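Larnstead Oven Table Notes

Version 2, March 2025

What this is

A set of recordings and written notes on ordinary jobs done at a table with a small toaster oven: opening and closing the door, putting food on the racks, taking it off again, setting the knobs and clearing the surface afterwards. It was put together at Fadstead as part of the Larnstead household work. The first version covered kettles and sinks only. The oven was added after people who used that version asked for something with a hinged door and shelves inside.

The set has 20 sessions. Each session has its own folder with the recordings, a plain text log and a list of what was laid out before the start.

The room

All sessions took place in one room. It is a work room with a table in it, and it was left much as it is on any other day. Lighting is whatever was on at the time. If you need a proper kitchen with worktops and wall units, use the Rathnayake set instead.
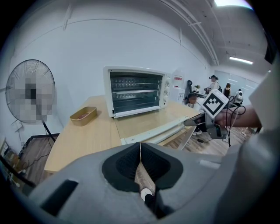

The oven is small enough for one person to lift and stays on the table between sessions. The door is hinged along the bottom and folds down flat, so it needs clear space in front of it. We ask people to leave that space free when they lay things out. A tray put down too close to the oven has to be moved before the door can be opened, and the log says so when it happens. Those sessions have been kept in.

Contents of each folder

log.txt: one line per step, in the order it was done, with start and end times.
layout.txt: what was put out, and which side of the oven it was on.
notes.txt: anything the person wanted to add. Often empty.
video: the recordings, one per viewpoint.

The steps in log.txt use a short list of words: open, close, place, take, turn, slide, wipe, move. A step that fits none of these is logged as other, with a few words after it. Sliding a rack out and pushing it back are both logged as slide, with out or in added.

The knobs

The oven has three knobs on the right, one above the other. The logs call them top, middle and bottom and never go by what they are for. Version 1 of the log format used names for controls, and people mixed them up often enough that we dropped it. A turn is logged as left or right. How far the knob was turned is not recorded.

Trays and food

The tray is shallow and tan, with sloping sides. It is used for carrying things to and from the oven and is not meant to go inside. Food items are small and come in whatever shape was to hand. They are listed in layout.txt under plain names such as roll or slice. No weights are given.

Racks are called upper and lower. If an item falls between the bars, log it as dropped and carry on from there. 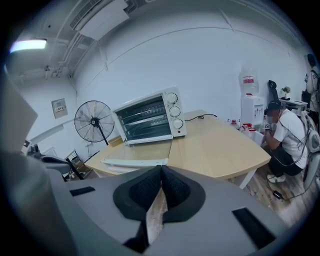
Clearing up

Every session is meant to end with the door closed, the racks pushed in and the tray back to the left of the oven. In 13 sessions the log shows all of this done. In the rest at least one part was missed, mostly the tray. We have not gone back to tidy these up, and they may be of use to anyone who wants examples of a job left half finished.

Wiping the table is logged, but crumbs are not. Whether the top was clean at the end is for you to judge from the recordings.

Size

The logs hold 3,000 steps in all. Open and close are the most common words, followed by place. Wipe is the rarest.

Known problems

The table top and the trays are close in colour, and the edge of a tray can be hard to pick out.
Start times in the earlier sessions were typed by hand and can be a second or so late.
The oven lead lies on the table. It was moved now and then to make room, and this was not always logged as a move.
Two layout files give left and right from the wrong side of the table. They are marked with a line at the top.

Use

Free for teaching and research. Please name Dutora and give the version number. Corrections to the logs are welcome and should quote the folder name and the line. The next version is due in June and will add sessions with a lidded pan.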